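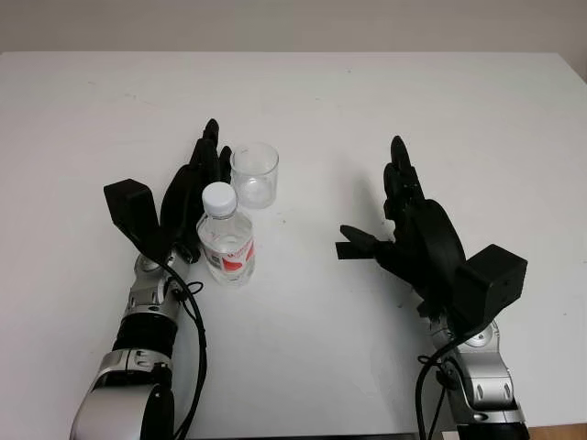

Figure 3. Bottle and cup on the table surface.

3.2 Table setting and objects

The pouring task was selected because it belongs to the daily life of almost every adult, and because it needs very little material. One bottle of drinking water and one clear plastic cup are placed on a white tabletop (Figure 3). The bottle is also of clear plastic, with a white screw cap, a narrow neck and a ribbed body, so that the level of the water can be read from the side. We preferred a transparent cup for the same reason. In our earlier work at the Brirkton site we used ceramic mugs, and the raters often could not agree on when a mug was full.

The table has a matte finish. A glossy surface was tried in the pilot phase, but the reflections of the ceiling lights made it difficult to see small drops. The matte surface shows some faint specks and scuff marks from use. These marks were not cleaned away between sessions, as they do not disturb the rating and they are stable over the whole period of the study.

3.3 Filling levels

The instruction was to pour "a normal glass of water, as you would serve it to a guest". No line was drawn on the cup. This wording was taken from the household part of the Padilla protocol and was translated back and forth twice before use. The cup holds 200 ml up to the rim. We define the served volume as the amount which is in the cup after the bottle has been put back on the table, and the spilled volume as the amount collected from the tabletop with a dry cloth of known weight. Both were measured with the same kitchen scale.

In total, 172 pours were recorded. Of these, 139 were made with a full bottle and the remaining 33 with a half-full bottle. The mean served volume was 139 ml in the full-bottle condition. We note that the agreement between this value and the number of pours is accidental. In 85 pours no spilled water could be measured. The spills in the other pours were mostly small and were found close to the foot of the cup, on the side which faced the bottle.

3.4 The role of the ribbed wall

A thin plastic bottle behaves differently from a glass carafe. When the bottle is full, the wall is supported by the water and the grip is firm. When the bottle is half full, the wall gives way under the hand, and a sudden squeeze can push the water out faster than it is wanted. The ribs reduce this effect but do not remove it. In the comments written after the Helldale sessions, the raters mention this squeeze several times, always in connection with the half-full bottle and always during the first part of the pour.

The cup brings a second difficulty. It is light, and when it is empty it can be moved or turned over by a slight touch of the bottle neck. For this reason some raters proposed to fix the cup to the table with tape. We decided against this, because a cup on a dining table is not fixed either. The Haletti scale, which we used for the rating, counts a displaced cup as a minor fault and a fallen cup as a failed pour, and we kept this rule without change.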